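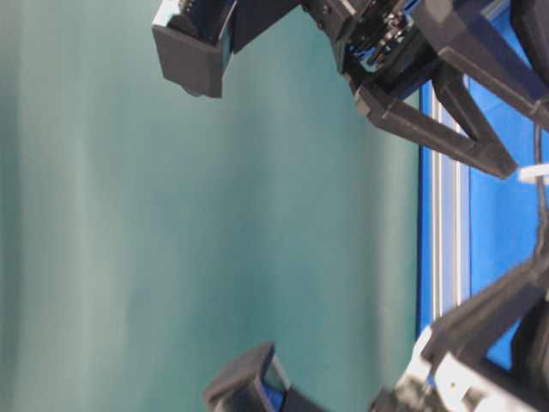

Green cloth, blue surface, two aluminum rails near where they meet.

Bench tips: cables, ties and aluminum frames
Posted Nov 1, 2024 in Workshop

Quick one this week. Been rebuilding the charging shelf at the Ormsby shop and wrote stuff down as I went. Some of it is old advice from the May page, repeated since people keep emailing about it.

Cover the bench first

Cloth or mat, either works. Cloth is kinder to finished faces and you can shake it out the back door. Bad for small screws though, they go down in the folds and you find them with your elbow. A textured mat holds parts better and wipes clean. I like one of each, side by side. Cloth for laying out, mat for the fiddly work.

Pick a color your parts aren't. Silver bolts on a gray bench, good luck. Black cable on a black mat, same deal. Bright blue has been the best I've tried for both.

Pull the cloth flat before you square anything up on it. A fold under one rail and the whole frame rocks, then you blame the saw.

Cutting list

Write the lengths on masking tape, stick the tape on the rail. Not on the back of an envelope. I cut one 14 inches long that should have been longer, and it's now a door stop.

Deburr every end. Small flat file, few strokes, wipe. Swarf in the slot will stop a nut dead halfway down and you'll spend the rest of the evening poking at it with a pick. Blow the slots out too. Glasses on for that.
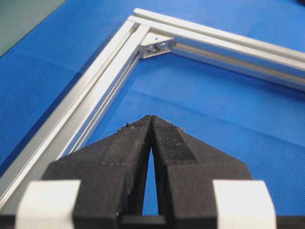

Corners are where a frame goes wrong, so slow down there even if you rush the rest. Start every fastener by hand. Finger tight, all of them, then the square, then the wrench. Where a little angle bracket sits on the inside of the corner with two bolts through it side by side, go back and forth between the pair, a quarter turn each. Crank one all the way down first and the bracket tries to twist, and it takes the rail with it. Check the outside of the joint with a fingernail. If it catches, loosen and try agian. Ends should sit flush.

Then measure corner to corner, both ways. Same number, you're square. Different, push on the long diagonal and measure again. Don't push hard.

Couple more on slots:

Load the nuts before you close the frame up. Put in a spare or two while you're at it. You will want to hang something later.

If you have to get a nut in afterwards, buy the drop-in kind. The Fisunard catalog lists them in a bag of 96, which is more than anybody needs, split it with a friend.

A slot you aren't using makes a decent place to tuck a thin cable. Cover strip over it if you care how it looks. I don't.

Cables

Do these last. Frame done, feet on, then cables. Every time I've tied a cable early I've cut it loose again.

Coil loose, nothing tighter than your fist for a USB lead. Don't bend it right behind the plug. That ribbed collar is there to take the flex, so leave it alone and put your tie further down on the plain part.

Feed the tail through the head just a couple of clicks and leave the loop big. Slide it along to where you want it. Then pull. Way easier than trying to thread the thing in a tight corner with one hand while the other holds the bundle.
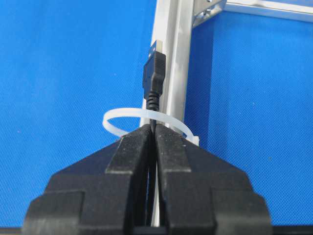 White tie, black USB cable. Loop still nice and wide.

How tight? Snug enough to stay put, loose enough that you can turn the tie with two fingers. If the jacket is pinched you've gone too far, cut it and start over. Ties are cheap, leads aren't.

Trim flush. Flush cutters, flat side against the head. Regular side cutters leave a little spike and it WILL get your knuckles next time you reach in there. Nail clippers work ok in a pinch.

White ties on black cable if you expect to be back in there. Easy to spot, so less chance of snipping the cable. Black on black looks neater for something you'll never open. Out in the sun use the black UV ones.

Anything you swap a lot, use hook and loop instead. I buy the Dukell roll and cut it to 6 inches.

Label both ends. Tape flag, fat marker. The Erix shelf has 37 leads on it and I labeled one end only, becuase I was in a hurry. Still paying for it.

Leftovers

Offcuts of rail: keep anything longer than your hand. Spacers, feet, a stop block for the drill press.

Cut tie tails: sweep up right away. Slippery underfoot on concrete, and they jam the shop vac.

Ties go brittle in a hot shed. Keep the bag closed, keep it indoors, and if one snaps when you bend it toss the lot.

Next time, drawer runners. Send your questions before then if you've got any.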